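Project Report: Moving Soft Objects with a Two-Finger Gripper
Group 2: Chia-hao Wu, Savita Khurana, Attila Sárközi
Supervisor: Ottilie Hauser
June 18, 2019

3. Task and method

Our task was to put a soft object into a pot without human help during the motion. We chose soft objects because the group of January had worked only with hard blocks, and we wanted to learn how the grip changes when the object can be pressed together.

The program was written mainly by Attila. It closes the fingers, lifts, moves above the pot and opens. For each setting of the closing force we made 20 trials.

4. Results

With the low force, the object fell during the lift in 8 trials. With the higher force it fell in 2 trials, but it was sometimes pulled deep between the fingers and then did not drop at once.
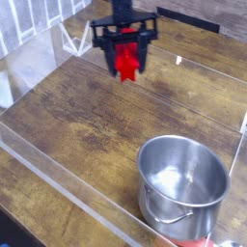

Figure 3. The gripper holds the red star above the table. The empty steel pot is at the lower right.

5. Open points

The release position is still set by hand. Savita has started to calculate it from the pot rim, but this part is not tested yet. We thank Kyung-tae Na for his help with the wiring.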